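Magazine file

From the Welley Household Reference, an open handbook of everyday objects

A magazine file (also magazine holder, file box, or just "the upright thing for booklets") is an open-topped container for keeping thin printed matter standing on its edge. Used for magazines, booklets, catalogues, manuals, loose papers, soft-cover books. Common in homes, school offices, small libraries. Not to be confused with a box file, which has a lid, or with a letter tray, which lies flat.

Contents: Form / What goes in / Sorting books and booklets / Soft covers / Placing / Skemmont scheme / See also

Form

Usually tall at the back, lower at the front, sides cut on a slope. Some have a finger hole low on the front or the spine side so the whole file can be pulled off a shelf. Made in card, plastic, metal, wood. Card ones are often sold flat and folded up at home; they sag at the front corner after a few years, more so if overfilled. Desk versions may have several slots side by side. White, grey and black are the usual colours.

Width matters more than height. A narrow file keeps things upright with few items in it, a wide one lets them slump untill it is nearly full.

What goes in

Thin things that won't stand up by themselves. A hardback will stand on a shelf without help and is generally left out, though plenty of people put them in anyway. Paperbacks in between: a thick one stands, a thin one doesn't.

Instruction manuals, school workbooks, club newsletters, sheet music, maps. The Mtshali handlist (a household sorting list used in some local reading rooms) also allows exercise books and calendars from the year just gone, to be cleared out every January.

Sorting books and booklets

Done on a table, next to the file and not in front of the shelf. Everything comes out first. Items are opened, checked for loose sheets, closed again, then put in piles by size. Largest at the back of the file, smallest at the front. Spines all one way, normally facing out, unless the spine is too thin to carry a title, in which case the fold goes down and the open edge up. Some do it the other way round. Both are seen.

A second small table is handy for the empty file, so that the sorting surface stays free for open pages.

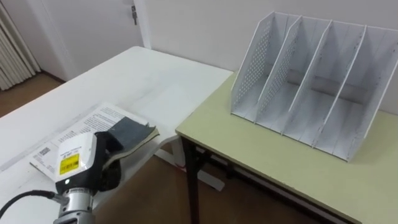
Open booklet on a white table; white magazine file on the smaller table to the right.

Checking is mostly a matter of turning pages from the outer edge. Holding the cover and the pages together keeps a stapled booklet from pulling at the middle. Dog-ears flattened by hand. Things that get removed at this stage: receipts, old bookmarks, order forms, pressed leaves.

Barcodes and back-cover text are useful when the front tells you little. Many household lists go by the number under the barcode, which saves writing out long titles. Price stickers left on or taken off according to taste.

Soft covers

Covers that bend (cloth-feel card, imitation leather, thin board) need a bit more care than stiff ones. Left leaning in a half-empty file they take on a curve, and the top corner turns outward. Remedies: fill the gap with a piece of stiff card, or lay the book flat under a heavier one for a while. Ironing is sometimes suggested in older household guides. Not advised.

Dark matt covers show creases and finger marks easily. Wipe with a dry cloth, not a damp one. The page block is often set back from or standing slightly proud of a soft cover after long use, and it is the page edges that pick up dust first. Held upright and given a light brush along the top, away from the spine.
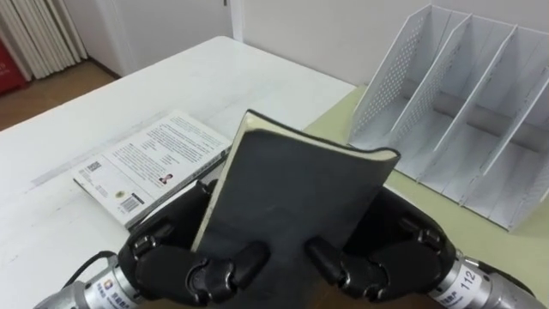

Dark charcoal-grey book held upright; a closed paperback beside it, back cover up.

Paperbacks waiting their turn are best laid flat and shut, either face. Open and face down on the table is bad for the glue.

Placing

On a desk, a low shelf or a side table, open slope facing the person who uses it. Away from radiators and damp walls. Near a door it gets knocked. Weight should be kept well back; a file with all its load at the low end tips forward when anything is taken out.

Skemmont scheme

The reading room at Skemmont sorted its whole stock of thin items into magazine files over one winter. 1,006 pieces listed, 364 of them booklets. Each file given a subject and a shelf number, no file to hold items from more than 5 subjects. The longest run was sport, with the Judo newsletters filling a file to themselfs. The original list had 362 booklets; two more were found inside larger magazines and added after. The list is kept at the desk in paper form.

See also

Box file
Bookend
Letter tray
Paperback
Shelf label

Page last changed 23/11/2018. Section on metal files still wanted.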